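Brisico opens chess school for beginners in Zistberg

May 24, 2020 — The games company Brisico will start free online chess lessons for children in January. There are 18 places. 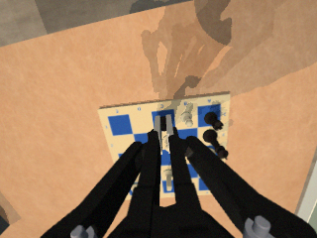

Eglītis of the Bronik club said that beginners need short games and much patience.

Each course takes 10 weeks — parents may join the first 2 lessons. Children from 13 years play in their own group. 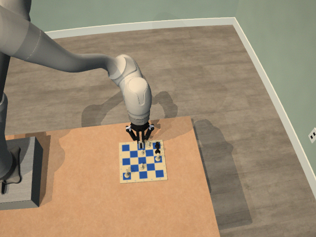 Chessboard with blue and cream squares.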